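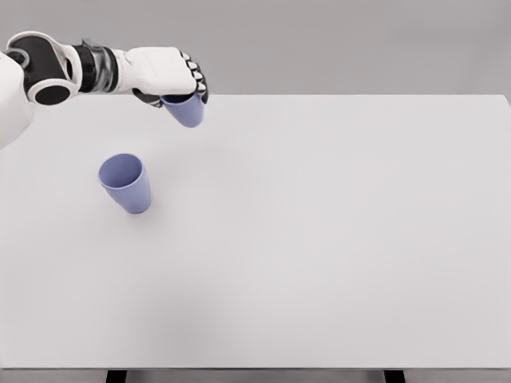 Frequently Asked Questions — Bettencourt Shared Kitchen

Last change of this page: September

How do I become a member?

You fill in the form at the front desk and you choose a plan. After this we invite you to a short introduction in the kitchen, which takes one hour. Tiago Mendes gives it in most cases. You can book your first shift the same evening.

Do I need a food license to cook with you?

If you cook for yourself or your family, no. If you sell what you cook, yes, and we must have a copy before your first shift. We cannot apply for the license in your name, but we can give you the floor plan of the kitchen and the letter which the city asks for. Please request the letter early. It has to be signed by hand.

How many work stations are there?

There are two rooms. The large room has six stations with gas, and the small room has three stations for cold work and pastry. The oven is shared between both rooms and you reserve it separately. Many new members forget this and come with their dough ready, and then the oven is taken until the afternoon.

What does it cost?

The small plan is 101 dollars per month and includes two shifts. Every additional shift is 47 dollars. If you need more than eight shifts in a month, write to us and we will make a price for you. The deposit is paid one time and you receive it back when you leave, if your shelf is clean and your key is returned.

How long is one shift?

Four hours. The morning shift starts at 6:00 and the last one ends at 22:00. Cleaning is part of your four hours, so please stop cooking thirty minutes before the end. The next person has the right to enter on time.

Can I store my ingredients?

Yes. Each member gets one dry shelf and one box in the walk-in refrigerator. Write your name and the day of opening on everything. Food without a name is thrown away at the weekly cleaning, also when it looks good. Freezer space is limited and there is a waiting list for it.

Which equipment can I use?

Pots, trays, bowls and cutting boards are free for all. The Cukix mixer and the vacuum sealer you can use after you have been shown how. The Cukix must not run with stiff bread dough above speed two. We already had to change the gear once and the kitchen was without mixer for three weeks.

Knives we do not lend. Please bring your own, and take them home again.

I have allergies. Is the kitchen free from nuts?

No. We cook with nuts, wheat, milk, eggs, fish and sesame, sometimes all on the same day. In the small room, nuts are not allowed in the morning shift, but we cannot promise that there are no traces. If you produce for people with strong allergies, I think another kitchen is better for you.

How do I book and cancel?

Booking is done in the Tokitz calendar. You receive your password at the introduction. Cancellation is free until 24 hours before the shift. After this the shift is counted as used, but if you find another member who takes it, tell us and we give it back to you.

May I bring a helper?

One helper per station, yes. The helper must also come to an introduction, which is free. Children under 14 cannot be in the large room while the gas is on.

Where can I park and unload?

Use the yard behind the building, the gate with the sign "Sorketti". You may stand there for twenty minutes. For longer, there are places on the street — before 8:00 it is easy, later it is difficult.

Who do I contact if something is broken?

During the day, ask for Tobiloba Wike at the front desk. In the evening, call the number beside the light switch. If you smell gas, close the yellow valve by the door, go outside with everybody, and call from there.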